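### 3.2 The table and the crockery

I went through two versions of the table before I was happy with it. The first was a folding one from the back of the workshop, and it wobbled every time an arm sped up or stopped. With one arm that was a nuisance. With two it was hopeless, as each arm shook the other one's target. So I bolted together a rectangle of black aluminium extrusion, put a striped timber top inside it, and mounted each arm on its own base plate at opposite sides. Sixten Midtbø, who shares the workshop with me and owns a much better drill press than I do, made the holes for the plates (twice, after I measured the first lot from the wrong edge).

The job I picked was stacking dishes. I wanted something I could set up again quickly with stuff anybody might have in the cupboard, and I wanted two quite different shapes, so I settled on floral plates and plain blue bowls. A plate lying flat is a rotten thing to pick up with a parallel gripper, because there's hardly any rim to get under. A bowl is friendlier: come down from above, put one finger inside and one outside, close. The goal is to get everything off the timber and onto a low frosted shelf, plates in one stack and bowls in another, side by side.

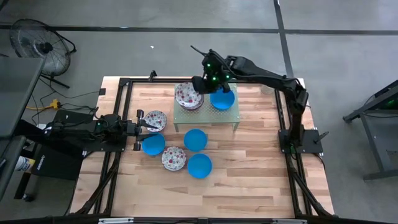
**Figure 4.** Both arms at work on the stacking task: left gripper at a floral plate on the tabletop, right gripper above the blue bowl on the shelf.

I split the work by side at first, with a line down the middle that neither arm was allowed to cross. Very safe, and very slow! The shelf sits near the centre, so both arms needed the same bit of air and spent ages waiting for each other. In the Endgate version of my controller (I name them after railway bits, sorry) I dropped the line and gave the space over the shelf a simple lock instead. Whichever arm asks first gets it, and the other can carry on with anything down on the tabletop in the meantime.

The shelf itself caused more bother than I'd planned for. My depth camera doesn't like frosted surfaces much and kept reporting the top at the wrong height, so I gave up on sensing it and typed the height in by hand. It's a cheat, and it means the shelf has to go back in the same spot before each run, but it cost me 2 minutes of measuring where I'd already lost most of September to filtering.

I ran the full task 103 times with this layout. In 17 of those a plate slipped while it was being lifted, and in 9 a bowl landed crooked on its stack and had to be straightened by hand. I counted both kinds as failures, even when the run would have been fine if I'd left it alone. Most of the plate slips happened when another dish was sitting close by and the gripper had to come in at a lower angle than it likes. I tried softer finger pads for a while and they helped with the plates, but they dragged on the inside of the bowls, so I went back to the hard ones for all the runs reported in Section 4.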